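Zalturora Room: Pre-Show Safety Walk, with comments

Last updated: July

Filled in by Sabina Sivakumar, stage manager. Second walk done with Octavio Retamal on sound. Headliner tonight is Undach, with Barbu opening. Capacity on the license is 317 and we are sold right up to it, so I went slow and looked at everything twice!

STAGE

Stage deck level, no soft spots: OK. I jumped on it. Octavio jumped on it. The new center panel is so much better than the old one, and I can't wait to see a drummer hit it at full tilt.

Front edge marked with white tape: OK after fix. Stage left had peeled, retaped from the monitor to the stairs.

Drum riser locked: OK. All wheels braked, straps on.

Stairs, both sides: stage right handrail has a wobble. Tightened for tonight, but it needs a longer bolt. Please order one before the Zernus show, they run up and down those steps all night (it's great, go see them).

POWER AND CABLES

Cables under mats at the crossing points: OK. Lovely neat work from the Barbu crew, who taped their own runs without being asked.

Outlets tested, breakers labeled: OK. Number 9 still says "fridge" and it feeds the backline. Relabeled in marker.

Haze machine clear of curtains: OK, moved it back a little.

LIGHTS AND RIGGING

Safety wires on every fixture: OK. All 32 checked from the lift, 100 percent, no skipping the ones over the bar.

Lift parked and key out: OK. Key is on the hook in the office.

CROWD AREA

Barrier pinned and feet flat: OK. Leaned on it hard with three of us. The Undach singer likes to climb it and go out over the front rows, so I want two people in the pit from the first song. Talked it through with the band at soundcheck and they were really good about it.

Mixing desk platform: NOT OK at first walk, OK at second. Side rail was missing. Back on now, and the drinks shelf is gone too (sorry, Octavio).

Floor dry, no glass: OK at doors. Check again between bands.

EXITS

Side doors open fully: OK. Push bars smooth, signs lit.

Rear door: opens fine, but cases were stacked inside it during load-in. Moved them to the dressing room hall. Keep that spot clear even when it's raining and everybody wants to be quick.

FIRST AID AND HEARING

Kit stocked: low on cold packs, restocked from the office.

Earplugs at the bar and the door: OK, full jars. Take some, it's going to be loud and wonderful.
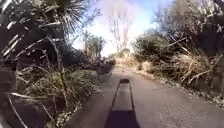
Water at both ends of the bar: OK. Please keep the jugs filled through the last encore, because the front rows get thirsty and won't want to give up their spots. Next walk is at 6:30, before the Barbu line check.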